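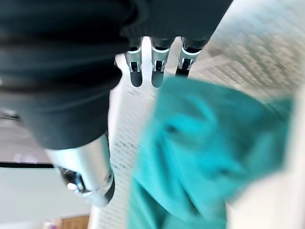 Call for participants: how people argue about tariffs

The Trareck Project on Trade and Public Opinion needs 147 adults who have a view on import taxes. It doesn't have to be a good one. We have read 720 campaign speeches on the subject and would like to hear from somebody who isn't running for anything.

You'll spend 90 minutes in a small group at our Clikley office, talking over a made-up trade bill with people who vote differently from you. Raised voices are fine — we have thick walls and patient neighbors.

You must be 18 or older and registered to vote. Former congressional staff are welcome but will be seated apart. Sessions run through July. We pay $20, plus coffee of uneven quality.

To sign up, ask for Asabe Briggs at the front desk. Complaints about the wording of the bill go to Adeel Afridi, who wrote it and stands by it.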